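Updated 18 December 2019. Still adding to this, so check back before you spend anything.

# Workshop tips: buying arms and grippers for a small bench

Jotted down after kitting out the unit at Osman. Most of it applies to any small bench where you want a machine to pick things up and put them somewhere else. Kits, craft packs, spare parts, seed packets, whatever you make. No particular order.

## Before you ring anybody

- Write the job on one line. "Move brick from tray A to tray B." If it won't fit on one line you've got two jobs, price them seperately.
- Time yourself doing it by hand. Proper stopwatch, a full hour, tea break included. Ten minutes of being keen tells you nothing.
- Measure the bench. Then measure the door. Ours came flat packed, the crate did not.
- Check the sockets. We needed more than we had and the electrician couldn't come till October.
- Heaviest thing you'll lift, plus the gripper, plus the cable. Gripper weight comes out of the arm's payload. Easy to miss on the sheet.

## What to put in the budget

The arm is the bit everyone prices. The rest of it creeps up on you:

- grippers, and spare fingertips. Order the spares on day one, same invoice, one lot of postage
- mounts and brackets
- a table that doesn't wobble. Old kitchen table will not do, we tried
- cables, longer than you think
- stop button, within reach of where you actually stand
- trays. More on those below
- someone's time to set it up. Put a real figure in even if the someone is you

We keep £1000 back that isn't for anything. Went on brackets and a second power supply in the end. Glad of it.

Insurance — ring them before delivery. Ours wanted the serial numbers and a letter from the landlord.

## Quotes

Got two, Berkar and Droltik. Berkar cheaper on the arm, dearer on everything you bolt to it. Droltik the other way round. Laid out line by line in a spreadsheet there was hardly anything in it, so we went on delivery and who picked up the phone.

Ask both for the same list:

1. Price with gripper fitted and working.
2. Lead time in weeks, in writing.
3. Who pays carriage if it goes back.
4. Software: bought once or paid yearly?
5. Price of one replacement joint. Good question this, watch how long they take to answer.
6. Will they lend you one. Berkar did, 9 days, and it changed our minds about the size.

Don't accept "price on application" for spares. Ask again.

Second-hand is fine for tables, stands and monitors. For arms I'd want to see it run, cold, first thing in the morning, and listen to each joint on its own. Grinding = walk away.

## One arm or two

Depends on the job. One arm if the tray stays put and the parts are easy to get at. Two if something has to be held while something else happens, or if the reach is too long for one.

Two arms isn't twice the money, it's a bit more than that. They need to be kept out of each other's way and that's set-up time. Leave a gap in the middle of the bench where only one goes at once, and mark it with tape.

If you can only afford one now, buy the table and the mounts for two. Drilling a finished table is a horrible afternoon.

## Trays and small parts

Cheapest part of the whole job and the one that made most difference. Shallow sides. Deep tubs look tidy but the fingers have to go in almost straight down and they catch the rim. Pick a tray colour well away from the colour of the parts, helps the camera and helps you. Different colour again for the tray they end up in.
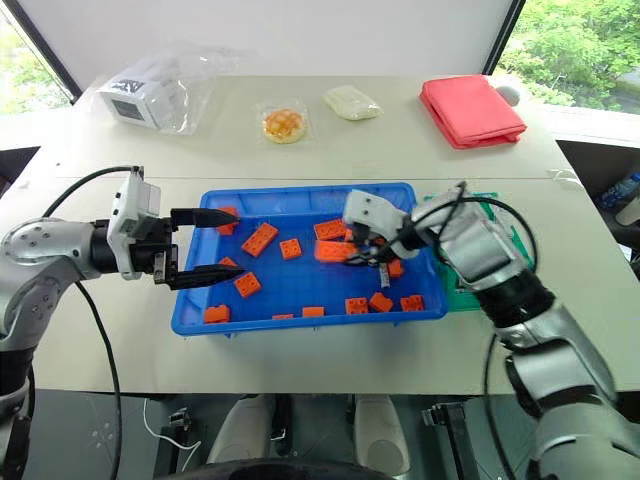 Don't overfill. Parts on top of parts means a lot of missed picks and you'll blame the gripper. One loose layer, top up often. Studded toy bricks are a good thing to practise on by the way, cheap, all angles, and nothing lost if one gets dropped. Use those for the first week and keep the real stock in the cupboard.

Non-slip mat under the tray. Or a bit of shelf liner, does the same.

## Cables

- Leave a loop at every joint that bends. Too tight and it'll pull, too long and it snags on the tray.
- Run the arm through its whole reach by hand (power OFF) and watch the cable the whole way.
- Nothing across the floor where you walk. Trunking is a few quid.
- Label both ends. Masking tape and a biro will do.

## Running costs

Keep a notebook by the bench. Date, hours run, anything odd. We filled 13 pages before Christmas and it's the only reason we knew which fingertips were wearing out.

Worth a line each in next year's budget: fingertips, cable ties, one service visit, electric, and a day of nobody making anything while you sort out an update.

Momine is the stock program we use. Does the job for reordering, dull to look at. Set the reorder level higher than feels right, the fingertips were out of stock both times we wanted them.

## Still to do

- get a price for a guard along the front
- ask Droltik about the trade-in
- second stop button, other end of bench
- work out payback properly. Back of envelope isn't good enough for the bank, they want it month by month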